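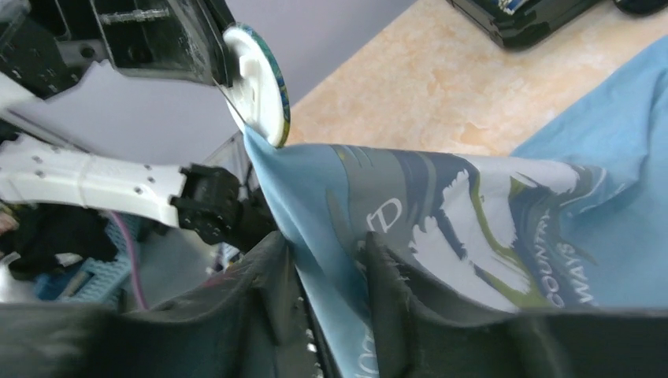 R. Bastos

Re: [ustside-shops] Can a machine do the folding yet?
September 5, 2020

Sorry for the slow answer. The boiler inspection took most of the week and I wanted to write this properly.

The question was whether a small laundry should hold off hiring for the folding table and wait for a machine. My answer is no, hire the person. The longer version follows, and it covers a few other chores that came up in the thread.

First, what I mean by folding. I mean taking one piece out of a mixed basket, finding out what it is, getting it right side out, laying it flat, folding it to the customer's size and putting it on the correct pile. At Faltisel we do T-shirts more than anything else, then towels, then pillowcases. A new hire is reasonably quick on towels by the end of the first shift. T-shirts take 2 or 3 shifts. Fitted sheets take longer than I would like to admit.

The large plants have had folding machines for decades and those work well. You feed in a sheet or a towel by its edge and it comes out folded. The part the machine leaves to you is the feeding, and in a shop our size the feeding is nearly all of the labor. A person still has to pull the piece out of the heap, shake it and find two corners. I priced one of these machines last December and decided that it would save us very little.

The newer idea is a pair of arms over an ordinary table, each with a two-finger gripper and a small camera at the wrist. This is what people mean now when they talk about a robot for the home. It can be pointed at a T-shirt, a dishwasher or a shelf, and in principle the same arms do all of it.

With cloth, the grip is where I see the first trouble. When two wide fingers close on a T-shirt they take hold of whatever is between them. That may be one layer or two, and the cloth bunches up into a twist where it is pinched. My own hand does this as well, but I feel it and let one layer slip out with my thumb without thinking. A gripper has to let go and try again, or carry on with a bad hold and get a bad fold.

The second trouble is that a half-lifted shirt hides itself. The print is folded over, the collar is somewhere underneath, and the lettering runs off in three directions. A folder at our table does not really look at this. They run a hand along the side seam until they reach the hem.

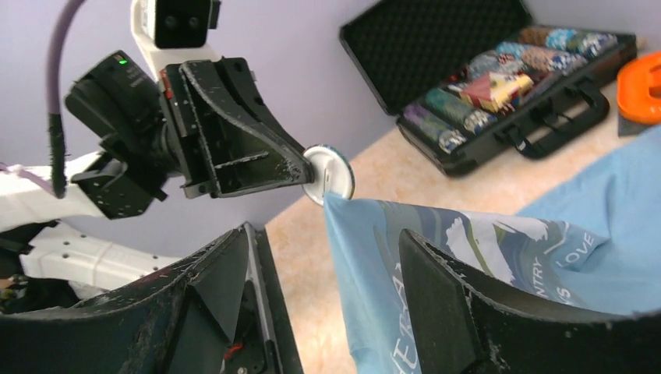
Lirkero wrote:
> I think you are too hard on them. A home does not need the
> speed of a laundry. If it takes the thing 8 minutes to fold one
> shirt and I am at work all day, what do I care? It can have the
> whole basket done by supper. The same goes for wiping down
> a counter or putting cans on a shelf. You people in the trade
> always compare it with your fastest worker, and most of us
> fold like we are angry at the shirt.
>
> Also, it does not need to be right every time. My kids are not
> right every time either.

That is a fair point about speed, and I will give you most of it. For a home, slow is fine. I would only ask what happens in the ninth minute. If the shirt slides off the table, a slow machine that can pick it up again is useful, and a slow machine that stops and waits for you is a basket of wash with a shirt on the floor. So I would judge a home machine by how long it can be left alone. For the shop I would judge it by pieces per hour, and there it is nowhere near.

On being right every time, a home and a shop are different again. If we send out 100 shirts and 2 of them have a crease pressed across the print, I hear about both. At home you would put it on and go.

Taking the other chores from the thread one at a time:

Vacuuming floors. Done, more or less. The round ones work if you pick up the cords first.

Loading a dishwasher. I have seen it tried with plates and it looked believable. Plates keep their shape. I would not want to watch it with the wine glasses.

Sorting by color before the wash. I think this one is closer than folding. A camera can tell a blue shirt from a black one, and if the cloth gets crumpled on the way to the bin no harm is done. If somebody sold me an arm that only sorted, I would look at it seriously.

Checking pockets. No. Please keep doing this by hand. We had a pen in the whites again in the spring.

Matching socks. I have no opinion and neither should anyone else.

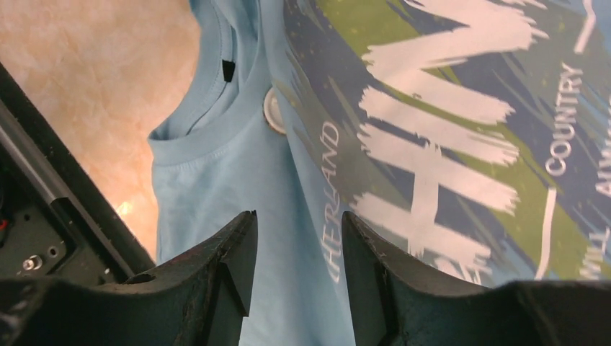 Back to folding, the case that gives me some hope is the shirt that is already spread out. Once it lies face up with the collar and both sleeves showing, the rest is a short list of moves and they are nearly the same for each shirt. Grip at the shoulder and the hem, bring the side over, do the other side, fold up from the bottom. A machine that could do only that part might fit at the end of our table, with a person doing the spreading. Whether it would pay is another matter – the spreading is the slow part, and once it is flat our folders finish it in a few seconds.

There is also thickness. Picking up the edge of a thin jersey from a hard tabletop is awkward for anybody with short nails, and I would expect it to be awkward for a stiff fingertip too. Towels should be easier. If I were building one of these I would start with towels and stay there for a year.

So for the shop on the north end that asked: hire for the table now. Do not sign a lease on extra floor space for a machine you have not seen run through a whole mixed basket of your own wash. If a seller offers a demonstration, bring the basket with you, and leave a few things inside out.

I have the price sheets for the towel feeder if anyone wants them. Write to me off the list, they are too large to attach.

R. Bastos
Faltisel Wash and Fold, Ustside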